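A Day Out at the Wernineck Open House

Posted 8/30/23

My sister-in-law had been telling us about Wernineck since December, so when the open house came up we packed sandwiches and made the drive over from Tatemstead, which took about 40 minutes with one wrong turn by the feed store. I'm so glad we went! The old Whitlock seed company buildings have been closed to visitors for as long as I can remember, and now most of them are rented out to small outfits, with Inberg in the biggest one.

We started with coffee in the courtyard (very good coffee, and a plum cake I am still thinking about) and then joined the 2 p.m. walk. Our guide had grown up nearby and knew every door and stairwell. She told us the seed sorters used to sing on the upper floor, and that you could hear them clear down at the creek.

We're putting wood down in our own hallway this fall, and I've become a terrible bore on the subject — my husband will back me up.

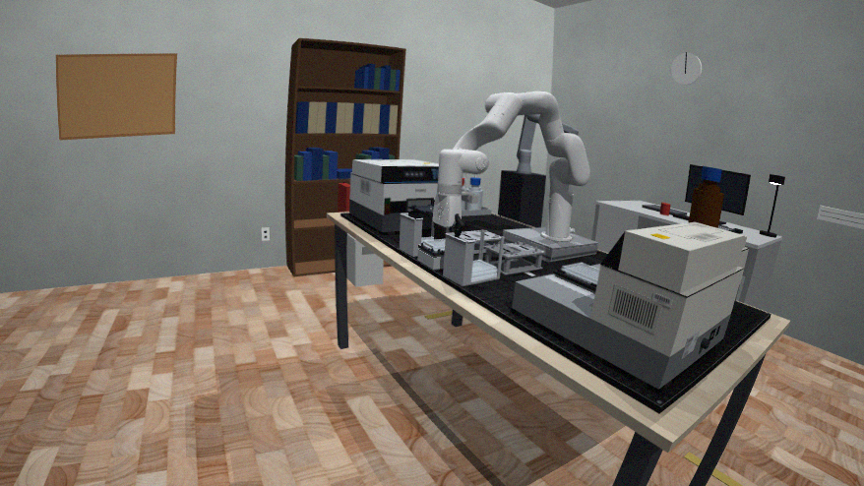
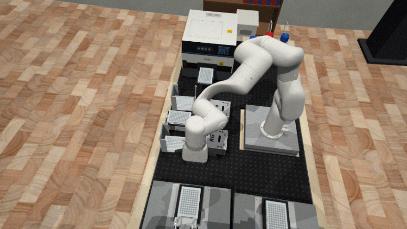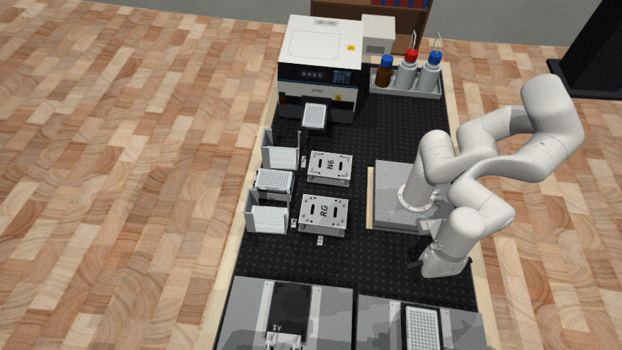 Wood blocks and swirling grain in the last two, and a long workbench in all three.

The gardens and getting there

After the walk we wandered down to the trial beds, where seven kinds of beans were climbing up strings, and I bought three packets of seed for next spring. There is plenty of shade, but the path is gravel and a bit steep coming back, so wear sensible shoes. Parking is in the field across the road. Bring cash for the cake table, and get there before noon if you want the plum.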